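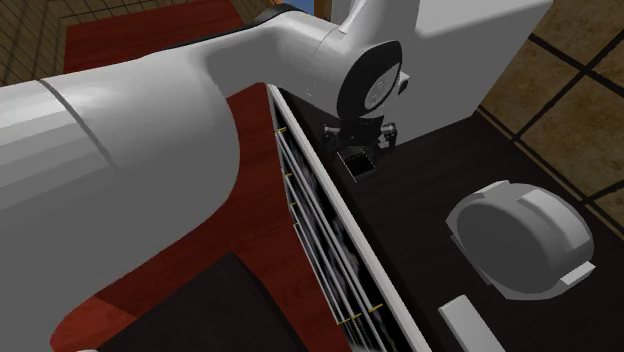 How do you get a stuck kitchen drawer running properly again?
Empty it, take it right out, clean the runners with an old toothbrush and warm soapy water, dry them well, then rub a candle stub along wooden runners or a tiny bit of silicone spray on metal ones. Nine times out of ten that sorts it.

More on drawers and cupboards, as I get a lot of messages on them. Quick ones first.

Drawer won't come out
Most metal runners have a little plastic lever each side. One goes up, the other goes down. Press both, pull. Old wooden ones usually want lifting at the front and tilting. Don't yank. I yanked one in July and had the front off in my hand and the rest of it still in the cupboard.

Crumbs
Hoover with the narrow nozzle before you wipe anything. Wet crumbs turn to paste and the paste sets in the corners. Then a barely damp cloth. Leave the drawer out overnight if it's chipboard, it swells.

Cooking oil on runners
Please don't. Goes sticky, catches dust, and you're back where you started with added smell. Candle stub for wood. A dry bar of soap does too but it can go gummy in a steamy kitchen, so candle if you've got one.

Loose drawer front
Look inside first, there are normally 2 or 3 screws coming through from the back. Tighten by hand, not with the drill. If the screw just spins, take it out, poke in a couple of matchsticks (heads snapped off!) with a dab of wood glue, trim flush, leave till next day, screw back in. Holds for years if the wood round it is sound.

Cupboard doors that hang wrong
Open the door and look at the hinge. Modern ones have two screws you can see. The front one moves the door side to side, the back one lets it in and out. Quarter turn, shut it, look, another quarter turn. Do the top hinge, then the bottom. People give it five turns and then write to me. Up and down is a diffrent screw, on the plate, and you want someone holding the door for that.

Doors that bang
Stick-on felt pads or the clear rubber dots. Degrease the spot first or they'll be in the washing up by teatime. I had a sheet of the Ovanen dots, 23 on it, and still finding places for them. Corks sliced thin work if you're stuck, glue them on.

Grease on top of the wall cupboards
Horrible job. Hot water, washing up liquid, a good spoonful of soda crystals, gloves on. Lay the cloth down soaking and leave it ten minutes before you scrub. Not on bare aluminium trim though, soda crystals will mark it. When it's clean and dry put down greaseproof or newspaper, cut to fit, and next time you just roll it up and bin it.

Smells
Musty cupboard, empty it and leave the doors open for a whole day. Saucer of bicarb after that. If it comes back, feel round the pipes for a drip. Leanne Bunting wrote in to say hers was a potato that had rolled behind the kickboard, so check there as well, most kickboards just unclip.

Liners
The Jandby ribbed matting is decent, cuts with kitchen scissors, washes at a low heat. Cheaper roll from the market does the same job but curls at the ends. Make a template out of newspaper first, old drawers are never square.

Handles
Screws too long? Pop a washer behind, inside the drawer. Measure hole centre to hole centre before you buy new ones, I cannot say this enough. Write it on your phone. If the new ones don't match the old holes, wood filler, sand, touch up, then drill fresh with masking tape over the spot so it dosen't chip.

Reader question left over from last time: yes you can paint the insides, but let it cure properly before the plates go back, touch dry is too soon. Give it a week with the doors open if you can bear it.

Sticky jar lids next, then limescale.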